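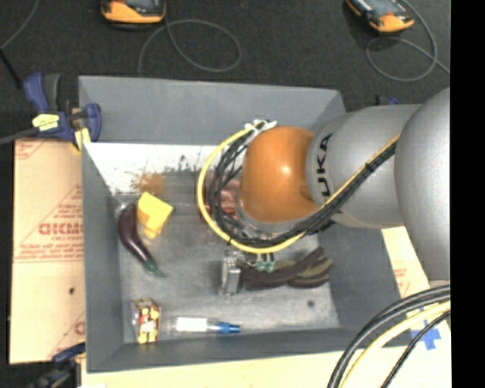 Taking the kids to the Adberg robot open day, is it worth the drive?

Posted in Days Out and Local Events by trurkley_mom

Hi all! Has anyone been to the robot open day at the Adberg building in Trurkley? They're running another one in June and I'm trying to decide if I should drag my two along (they're 6 and 11). It's 126 miles round trip for us, so not a quick pop over, and my youngest has the patience of a housefly. The flyer says "live picking demonstration" and "meet the engineers" and that's pretty much all it says. Is there enough going on for a 6-year-old? Can you get close to the robot or is it all behind glass? And is parking as bad as it is for the Cudamness fair? I'd rather know before I promise anybody anything, so any tips are welcome – especially about food.

3 replies

gravelpit_gary

Went last year, it was fine. Parking was ok if you get there before 10. Bring your own lunch.

quiltsandcoffee

Oh, we loved it! I went with my nephew and I was way more into it than he was, so take this with a grain of salt.

The main thing is the picking demo. They've got one of those big KUKA arms, orange joint, silver body, a whole bunch of cables looped around it, and it reaches down into a big gray bin full of odds and ends. I was expecting boxes. It was more like somebody emptied a junk drawer in there – a purple toy eggplant, a clear bottle with a blue cap, a little box with a loud red and yellow pattern on it, that kind of stuff. The woman running our session said that's the whole point. An arm can grab the same carton all day long, but give it something squishy next to something see-through and it has to work out where one thing ends and the next one starts. She said clear plastic is a real headache for the cameras, which I never would have guessed.

To answer what you asked: no glass when we went, but there was a rope and they were strict about it. With a 6-year-old I'd get to the front early, because the bin has high sides and if you're short and standing in the back you mostly get a nice view of the arm and none of the good stuff. They did put it up on a screen too, but it was mounted over by the door and people kept standing in front of it.

It's slow, so warn your youngest! The arm goes down, has a think, comes up, goes down again. Ours dropped things a few times and the kids cheered louder for the drops than for the good grabs. Each session ran half an hour and that was plenty. My nephew had the eggplant picked as his favorite and got very upset when it went for something else first.

There's also a table where you can try a hand gripper on a stick and pick up blocks yourself. That was his real highlight, and the line was short in the afternoon. I'd do that first with a little one and then go see the arm.

Food was one truck, and it ran out of everything but pretzels by 1:30. Eat before you go, or there's a diner on the Cudamness side of the bridge with decent grilled cheese.

jang_line_4

I work in a warehouse (we run the Jang system, if that means anything to you) so I went out of curiosity. Agree with most of the above, a couple of things to add.

You need to sign up for a time slot for the demo. The open day is free, but the demo is ticketed and they gave out 400 spots last time with 700 people through the door, so do the math. The form goes up a couple weeks ahead, and my slot came with a confirmation number I had to show at the rope. Mine was 1656, don't ask me why I still remember it.

Your 11-year-old will probably get more out of it than the younger one. If they like asking questions, hang back when the session ends. The engineers stick around and they're happy to talk, and I got a good ten minutes on why the cables are tied to the outside of the arm and what happens when one snags. They also let the older kids guess which item it would go for next.

Not sure I agree about the food truck though, I thought the pretzels were pretty good.

trurkley_mom

Thank you!! This helps so much. Signing up as soon as the form is live and packing sandwiches. Does anybody know if strollers are ok inside? My sister might come with the baby.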